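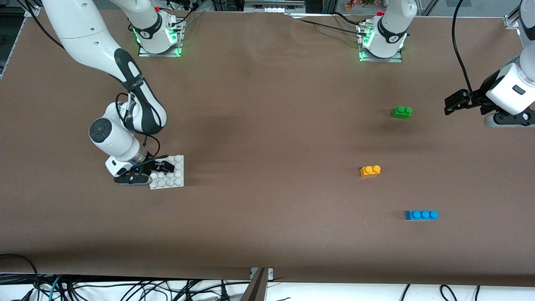 Why not just hand them the full bucket? Behrouz Salehi asked that after the last session, and he meant it kindly, but I'd like to answer him properly because the whole course hangs on it. Give a group the full bucket and they build towers. Give them one plate and a few bricks and they start to look at studs, edges and gaps, and the talk gets really good!

Plaluretti Course Handout 4
Building Small: Plates, Bricks and Plain Paper

Print this page | E-mail this page

1. Where we are

Last time we sorted, and everyone now knows more than they ever wanted to about brick sizes. Today we begin to place. The main question is a simple one: when the plate is very small, where does the first brick go? I have been teaching this unit since January and I still love watching people decide. Some go straight to the corner. Some hover over the middle for ages (I'm a hoverer myself).

2. The surface

Cover the table with smooth brown paper before you bring out anything else. Pull it flat. A wrinkle under a baseplate makes the plate rock, and a rocking plate will spoil your press every time. White plates show up beautifully on brown, and you can write on the paper too, so keep a soft pencil within reach. Trace around the plate once it's where you want it. If it drifts while you work, you'll see it at once.

Leave the bricks spread out with space between them. I know it looks untidy. Piled bricks get grabbed; spread bricks get chosen.

3. The small plate

Take a square plate, four studs by four. That gives sixteen studs, and a standard two-by-two brick covers four of them. Now try this with your partner before reading on: how many different places can a two-by-two brick sit on that plate, if it has to stay fully on?

Most people say four, one for each corner. Then somebody slides the brick over by one stud and the groans begin. There are three positions across and three positions down, so nine in all. Draw them on your paper, please, all nine. The drawing is what makes it stick.

Next, let the brick hang over the edge by one row. How many now? I won't print the answer. Bring it with you, and bring your drawing.

4. Pressing and holding

Line up first, press second. Rest the brick on the studs with no force at all and give it a tiny wiggle. You'll feel it settle. Then press straight down from the top, with one finger on the plate to keep it from sliding. If one side goes down before the other, lift it off and start over. Forcing a crooked brick is a habit that is very hard to lose later, when the builds get tall and you're reaching into the middle of something.

Try it with your eyes closed as well. It's such fun, and fingertips are better at this than you'd think.

5. Pair exercise: say it, build it

One person describes, one person builds, and the describer's hands stay off the table. Use three bricks. "Put it over there" is banned! Say left, right, near edge, far edge, and count studs out loud. Swap roles after each build.

Write down the first instruction that went wrong and the words you used to fix it. In the Bevan group, "top" caused all the trouble: half of them meant the far edge and the other half meant up in the air. Settle that with your partner before you start.

6. For next time

Due 15th April: your nine drawings, your answer for the overhanging brick, and one written set of instructions for a three-brick build, 200 words at most. Somebody else will be building from it, so leave out the picture. We'll be in the Jonska room again.

Related handouts
Handout 3: Sorting Without Labels
Handout 5: Two Plates and a Bridge
Plunport Workshop Notes: Cutting and Laying Paper
Reading List for Small Builders

Print this page | E-mail this page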